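Tisilden Touring Ski, Waxless Base

Home > Cross-Country > Touring Skis > Tisilden

Price: $319 per pair, bindings not included
Lengths: short, medium and long
Made by: Rirkstead

If you have spent any time in our shop between the first frost and the last slush, you have probably heard us go on about the Tisilden. It is the ski we reach for when somebody comes in and says they used to ski as a kid, or they tried it once on a friend's gear and liked it, and now they want a pair of their own that will get them around the local loops without a lot of fuss. We have carried it for three winters now, and we are still very fond of it.

The Tisilden is a touring ski, so it is a little wider underfoot than a racing ski and a good deal more forgiving. It will sit happily in a groomed track, but it won't complain when the track runs out and you find yourself shuffling across a snowy field to look at some animal prints (we do this a lot). The base has a fish-scale pattern under the foot, so there is no kick wax to choose and no standing in the parking lot with a thermometer. You will still want to rub some glide wax on the tips and tails now and then -- a few minutes' work, and the skis feel so much livelier afterward.

Picking a length

Go by your weight, dressed for skiing and with whatever you usually carry in your pack. Height matters less than most people think. The chart from Rirkstead is printed on the sleeve the skis come in, and we keep a copy at the counter too. If you land between two sizes, the shorter one will be easier to turn and will grip better on the climbs, and the longer one will run faster on the flats. Newer skiers nearly always end up happier on the shorter pair.

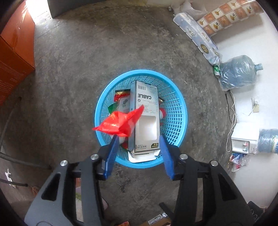 We are glad to do a paper test for you in the store if you can stop by. You stand on both skis on our flat board, we slide a sheet of paper under your feet, and we see how far it travels forward and back. It takes hardly any time and it tells us a lot more than the chart does. If you are ordering from home, put your weight in the notes box at checkout and we will write back if the length you picked looks off to us.

Bindings and boots

The skis arrive flat, with no holes drilled. Most people pair them with the Montoya touring binding, and if you buy the two together we mount them at no charge. Please tell us which boots you plan to use, so we can be sure that everything matches. Mounting adds a day or so in the slow months and can run closer to a week in December, when everybody remembers at once that they meant to get skis this year!

Out on the snow

We took a few pairs up to the Skirnport trails last February and did the long lake loop, which comes to roughly 17 kilometers if you include the spur to the warming hut. It had snowed overnight and the groomer had only gotten to the first part, so we had a bit of everything. The Tisildens climbed well on the cold snow in the woods. They slipped some on the glazed hill behind the hut, as any waxless ski will, and there we just turned our toes out and herringboned up like ducks. Going down, the extra width was a real comfort.

What we would change: the tail is a touch stiff for lighter skiers, and the topsheet scratches if you step on it with a pole tip. The scratches are only cosmetic, but the dark finish does show them.

Details

Base: waxless, patterned grip zone
Edges: none
Best for: groomed trails, park loops, gentle ungroomed snow
Not meant for: steep backcountry, skate skiing
Warranty: 13 months from purchase, through the maker

Returns are fine on any pair that hasn't been mounted or skied. Pickup orders are usually ready by 4 p.m. if you order in the morning.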